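Nusgate Craft Boards > Tables, Rooms and Storage
Pale table tops, yes or no? (and where do you keep the small stuff)

telma_v
Sunday, January 12, 2025
Hi all, Telma Valdebenito again, the one who drove everybody nuts in October with the glue question. I've been back and forth for weeks on whether a pale table is a good idea for pointed shapes. Pennants, tree toppers, cones, anything that ends in a tip. My old table was dark walnut and I could never see where the point of a dark red ended, so I'd trim past it and have to start again. On a light surface that's so much easier! Red on pale is about the best contrast you can get, look at how the tip reads:
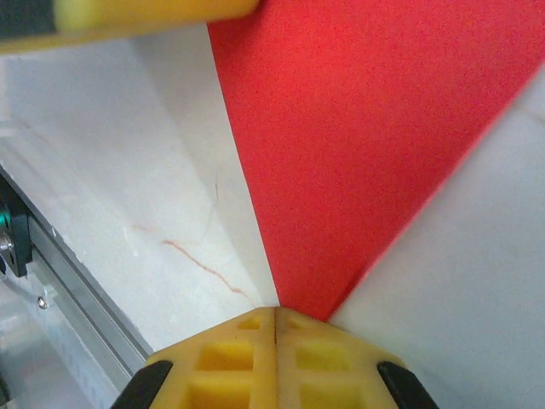 Re: Pale table tops, yes or no?

hort_in_toledo
I'm going to disagree a little, sorry Telma. The tip shows up great, sure, but a light table shows EVERYTHING. Every glue spot, every pencil line. Mine was lovely for one summer and then I left a red marker open on it and that was that. I went to a gray mat on top and I've been happier. You still get your contrast with red and you can flip the mat over when it gets ugly.
Hortensia Cáceres (Toledo, the Ohio one)

paperbarn
Gray mat is fine for red but try it with navy. Ugh.

telma_v
Ha, fair about the marker. I mostly do reds and yellows though (holiday stuff runs late at my house). And I did look at mats, but the big Drosesska one I liked doesn't lie flat and I can't stand a ridge under my wrist when I'm lining up a fold.

hort_in_toledo
Put books on it overnight. I had the same curl.

quiltless
Can we talk about the walls too? I think people forget how much the walls change the color on the table. My last room was a strong yellow and all my whites looked dirty. If you're going light on the table I'd keep the walls soft and put the color in panels, so there's something to look at but it isn't bouncing all over your work. Cream with blue is my favorite combo. With a bright red piece in the middle of the table it looks really cheerful, and a mint zip case toward the back doesn't fight with any of it.
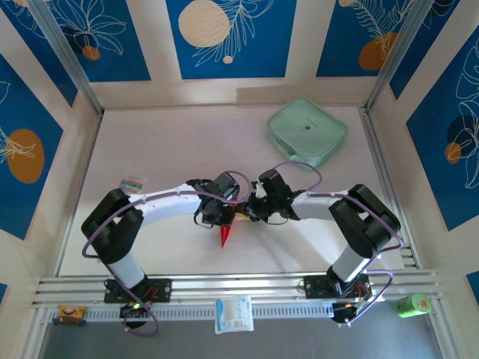 glenna77
New here, so forgive me if this has been covered. How do you get a pencil mark off a white laminate top without dulling it?

paperbarn
A damp cloth with one drop of dish soap, then a soft white eraser for whatever is left. Skip the scrub sponges, they take the shine off in a patch and you'll see it every time the light comes in sideways.

glenna77
Thank you!! Off to try it.

hort_in_toledo
The eraser trick did nothing for my marker, just so we're clear.

quiltless
Marker is a whole other animal.

telma_v
OK and the other half of my question, small stuff. I've been using zip cases for snips and clips, and I like them a lot better than open trays. I knocked a tray of 400 pins off the table last year and I'm still finding them with my feet.

paperbarn
Trays for me, forever. If it's zipped I forget I own it. I bought a Grakalance divider set and everything is right there when I reach.

hort_in_toledo
With you on this one Telma, zip cases. Only thing is get a color that isn't the color of your table. I had a white one and spent half of every evening patting around for it.

quiltless
Mint! I will die on this hill.

telma_v
Mint it is. Still not buying the gray mat, Hortensia.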